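Guides > Jotivari Handbook > Part 4: Open days and visitor demos

4. Setting up the clothes rail demo

I wrote this part after our September open day at Drundument, when I had to explain the whole thing over the phone to the Triseck people from the back of a van. If you've read Part 3 you already know how to charge everything and pair the grippers, so I'll skip that and get straight to the rail. Allow yourself 60 minutes before the doors open. You can do it in less, but you won't enjoy it.

Before you start

You'll need the rail, the backdrop, a few garments with their hangers, the hand-held gripper and the demo laptop. Leave anything with sequins at home. I love sequins, but the pads don't!

4.1 Putting up the rail and backdrop

1. Stand the rail where visitors can get to it from the front. Keep the back clear so you can reach the cables.
2. Pin the backdrop along its top edge first and let it drop, then smooth it down with your hands.
3. Put your felt letters up before you hang any clothes. I've done it the other way round and ended up with a sleeve in my face the whole time.
4. Give the rail a good tug at both ends. If it wobbles, tighten the feet again.

Note: black clothes on a black backdrop are harder for the software to pick out, and visitors often ask about that. It's a good question, so I like to keep something dark in the mix and let them see how it copes.

4.2 Getting the gripper ready

5. Wipe the finger pads with the dry cloth from the kit. Don't use anything wet.
6. Check the square markers on the fingers. If one is peeling or smudged, swap it for a new one from the spares envelope.
7. Open and close the fingers a few times with nothing in them. You want a smooth movement all the way – if it catches, go back to Part 3 and look at the screws.
8. Start a new session on the laptop and name it after the venue.

Caution: the fingers close harder than people expect. Long hair, scarves and lanyards should be tucked away before anyone picks the gripper up, and that includes you.

4.3 Showing a grasp

9. Bring the gripper up to the garment slowly, with one finger on each side of the cloth.
10. Aim for a front edge or a thick hem. Thin single layers tend to slide about. 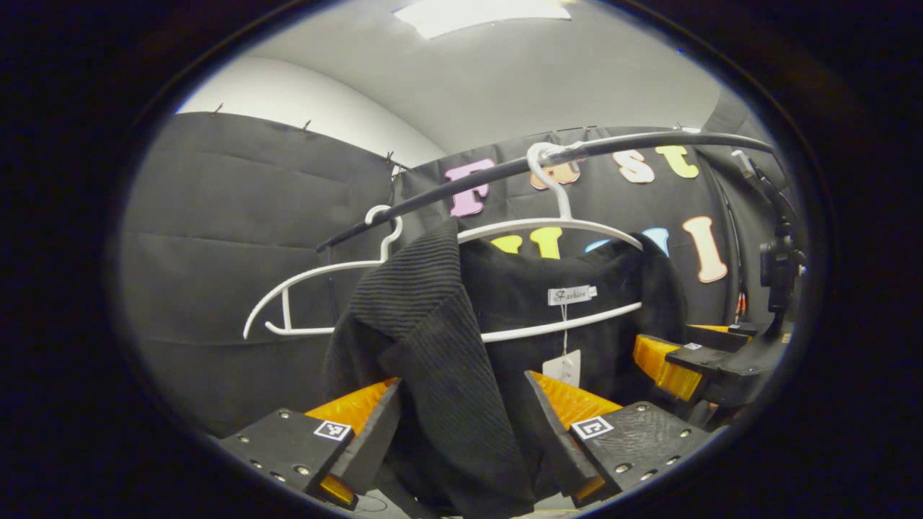 11. Close gently until the cloth stops shifting, then lift a little and wait for a second or so. The wait matters more than it sounds, as the software uses that pause to mark where the grasp begins.
12. Lower, open, and back away the same way you came in.

Do it twice yourself, talking as you go, and then hand it over. I talk far too much at this point (Iolanda Araújo timed me at almost 47 minutes once, with one poor man from Sampaio too polite to leave), so try to let people have a go early on. Children usually get the knack faster than the grown-ups, who all want to snatch.

Note: keep price tags and their strings out of the grip. If a string gets pinched, open the fingers fully before you pull it free.

4.4 Packing up

13. End the session and wait for the laptop to say it has saved before you unplug anything.
14. Take the clothes off first, then the letters, then the backdrop. Pins go in the tin.
15. Lock the fingers in the closed position for the journey.

If the session won't save, leave the laptop switched on and look up error 2550 in Part 7. I had it on a Friday afternoon with everybody waiting to go home, and the fix took a couple of minutes once I'd found the right page.

Last updated: September

Contact the Jotivari demo team | © Jotivari | Back to top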